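Erville Packing Cell

Home / Equipment / Small goods handling / Erville Packing Cell

Two-arm packing and sorting cell for small mixed goods. Runs at an ordinary workbench, next to people, on orders where every box is different.

Request a site visit
Download the data sheet
Ask for a sample run with your own goods

Overview

The Erville Packing Cell picks small items from trays, places them in open cartons and takes them back out again when an order changes or a return comes in. It has two arms, each with a two-finger gripper, mounted on a steel frame with a work surface between them. One person works at the front of the cell. That person brings cartons, clears what the cell sets aside and decides what to do with anything it does not recognize.

The cell is sold to shops, mail-order rooms, school supply houses and repair depots that handle a lot of small things in small quantities. If you ship full pallets of one product, the Erville Line Loader is a better fit and costs less per box.

What it handles

Bottles with screw caps, compacts, tubes, blister cards, small cartons, pens, figurines, spools and most rigid items that a person would pick up between finger and thumb. Items may be standing, lying flat or lying on their side. Labels do not need to face up.

It does not handle loose powder, open containers, wet items, glass with chips or cracks, or anything sharp enough to cut a pad. Soft bags can be lifted but are often set down crooked, and we do not quote a rate for them.

Chemical stains, inks and lab reagents in closed bottles can be moved by the cell under the same rules your people follow now. Keep the safety data sheets at the bench. The cell has no way to detect a leak, and a bottle that looks stained around the cap should be taken out by hand.

Grippers and pads

Both arms use parallel fingers with replaceable ribbed pads. The ribs let a round bottle sit between the fingers without a hard squeeze. Closing force is set per item in the item list, and the operator can lower it from the panel without a password. Raising it needs a supervisor code.

Pads are a wear part. Check them at the start of each shift by running a fingertip along the ribs with the cell stopped. If the ribs are rounded over or the pad has started to lift at a corner, change it. A pad change takes one hex key and does not require recalibration.

Working inside a box

Most of the trouble in small goods packing happens inside the carton. Walls lean in, flaps fall back, and the item you want is lying against the item you don't. The two arms can work in the same open box at once. They share one map of the space, and the arm that gets there first has the right of way. The other holds still until the first has lifted clear.

Used cartons are accepted. Many of our customers reuse boxes from incoming stock, and a torn edge or a printed liner will not stop the cell as long as the opening is large enough for the fingers and the floor of the box is fairly flat. 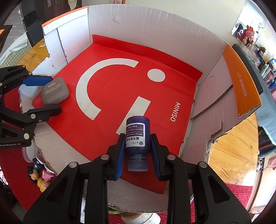

Two grippers in one open carton: a bottle labeled Methyl violet solution and a gray eye shadow compact.

Mixed contents slow the cell down. It takes one item per arm per pick and will not scoop or push things aside to reach something underneath. If an item is buried, the panel shows a yellow marker and the operator moves the top layer. In practice people get used to glancing in before they slide the box over.

What changes for the people at the bench

We are asked about this more than about speed, so it has its own section.

The cell takes over the reaching and placing. It does not take over the checking. Before the cell, a packer at a small goods bench reads the order, finds the item, picks it, places it, closes the box and moves on. With the cell, the packer reads the order on the panel, loads trays, watches the first box of each new order, handles the exceptions and closes the box. The work is lighter on the hands and wrists and asks for more attention to the screen.

Some people like that and some don't. At Fovside, which sells craft and hobby supplies by mail, the cell was installed in March at the end of a row of hand benches. Packers rotate through it. The first plan was for a full shift at the cell, and after two weeks the packers asked for half shifts. They said that watching was more tiring than packing. The site has kept half shifts since then.

Solange Arnaud runs the packing room there and wrote to us about it:

"My people were worried about hours, and I told them what I knew, which was that we had no plan to cut any. What did change was who does the awkward jobs. Returns used to go to whoever was newest. Now the cell does the first pass and a person with some experience looks at what's left over. I had to change the pay grade for that post, and I should have done it before the machine arrived."

We advise every buyer to settle three things before delivery: who may stop the cell (everyone in the room), who may change the item list, and what the post is called and paid. Our installer will ask for the answers on the first day and will write them on the card that hangs from the frame.

Training

Operator training takes two days at your site. The first day covers stopping and restarting, loading, pad changes and clearing a dropped item. The second day is normal work with our trainer standing by. We ask that at least two people per shift be trained, so that one can take a break without the cell sitting idle.

Supervisors have a further half day on the item list. Adding a new item means showing it to the cell in several positions, setting the closing force and running a test batch of 20 picks. Most sites keep a small shelf of test items near the cell for this.

Ivars Juška leads training for Drondudov, our installation partner. He asks for the whole room to come to the first hour, including people who will never run the cell. They will walk past it, and they should know where the stop buttons are and what the lights mean.

Safety

The arms move at reduced speed whenever a person is within reach. Contact stops both arms. There are two stop buttons on the frame and one on the operator panel.

Keep long hair tied back and sleeves close. Do not reach under a raised arm to straighten a carton, even at reduced speed. Press pause first. Pause holds the grip, so an item in the fingers will not drop. Stop also holds the grip. To open the fingers by hand, use the release lever on the back of the gripper and keep your other hand under the item.

A site risk assessment is required before the cell is switched on. Drondudov can carry it out with you or review your own.

Specifications

Arms: 2
Fingers per arm: 2, parallel
Items in list: up to 200
Test batch for a new item: 20 picks
Working height: adjustable, seated or standing
Cartons: open top, new or reused
Panel languages: English, French, Latvian, Spanish
Power: standard wall outlet, grounded
Floor fixing: not required on level concrete; brackets supplied for other floors

Rates depend on your goods and we do not print one here. Send us a box of your usual mix and we will run it and return the results with the box.

In the crate

Frame with work surface
Arms and grippers, fitted
Operator panel on swing mount
Spare pads, one full set
Hex key and release lever card
Printed operator guide
Trays, stackable

Not included: carton closer, label printer, scale. The cell will send order data to most Kandpal label printers over a network cable. Other makes may need an adapter, so tell us the model when you order.

Delivery and service

Delivery is about 21 working days from signed order. The crate fits through a standard double door. For a single door, ask for the split frame, which adds a half day to the installation.

The first year of service is included in the price and covers parts, travel and one planned visit. Pads are not covered after the first set. After that, service can be bought yearly or by the visit. Phone support is open during working hours and you will speak with someone from the installation team.

Questions from buyers

Can one person run two cells?
Yes, if the orders are simple. We don't recommend it for returns or for goods you have just added to the list.

Does it work with items that look alike?
It goes by shape and label together. Two bottles of the same shape with similar labels should be kept in separate trays and checked by a person at closing.

What happens when it drops something?
Both arms pause and the panel shows where the item was last held. The operator picks it up, checks it and presses resume. If it was a closed bottle, check the cap as well.

Can we turn it off for a day and pack by hand?
Yes. The work surface is the same height as our hand benches, and the arms fold back. Several sites do this during stock counts.

Do you take it back if it doesn't suit us?
Rental is available by the month with a credit toward purchase. Returned cells are checked, fitted with new pads and sold as used equipment with a shorter service term.

Page updated September 2026

Related equipment
Erville Line Loader
Erville Tray Rack
Replacement pads, ribbed
Replacement pads, flat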